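4.2 Camera placement in the desk-tidying task

We compared two camera positions for the same arm and the same parallel gripper. The first is a wrist camera, fixed to the hand and looking past the fingers at the table. The second is a fixed camera in front of the table. All trials were run in simulation, with the scene files prepared by Kikuchi and the controller written by Caruso. The task is to pick up books or binders from a wooden table and put them in a desk organiser. A mug is left on the table as an obstacle.

The controller, Henare, takes colour images only. It receives no depth and no object poses. Each camera setting was trained on the same 1525 demonstrations, so the only thing that changes between the two is where the pictures come from. In the wrist view both finger pads stay in sight while the gripper is open, and the policy can use them as a fixed reference when it lines up with a book.

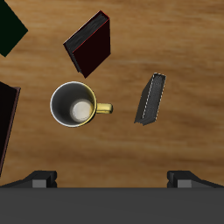

4.3 What each view leaves out

The wrist view is good for the last part of the approach and poor for planning. Books near the sides are often only partly in view, and the organiser may not be in view at all. A policy with no memory of earlier steps then has to search for the place where the book should go. We saw this mostly after a grasp, when the arm had lifted and the hand was turned away from the goal.

The fixed view keeps the organiser, the arm and the table in one picture. Its weakness is at the fingers. From the front, the gap between the fingers is small and can be hidden by the hand, and errors along the viewing direction are hard to judge. Figure 2 gives the layout from this side, with the hand over the organiser. 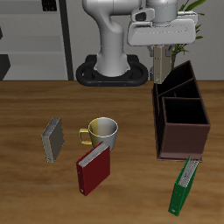
Figure 2. Fixed camera view. The gripper is above the rear of the organiser; three binders and the mug are on the table.

We looked at the failed trials by hand. Muñoz and S. Ogura each went through the recordings separately and then settled the cases where their labels differed. With the fixed camera, the usual failure was a finger coming down on top of a book. With the wrist camera, it was a correct grasp followed by a wrong move. A smaller group of failures came from knocking the mug, which happened under both settings.

Objects between the fingers are a problem of their own for the wrist camera. A book held upright covers the middle of the lower part of the view, and whatever is behind it is covered as well. 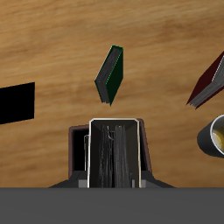 We tried cropping the lower part of the wrist image before passing it to the controller. This made grasping worse, as the pads were lost along with the book, and we went back to the full image. Adding a longer image history helped more. With 18 past steps the policy was less likely to wander after lifting, at the price of slower training. We did not test longer histories.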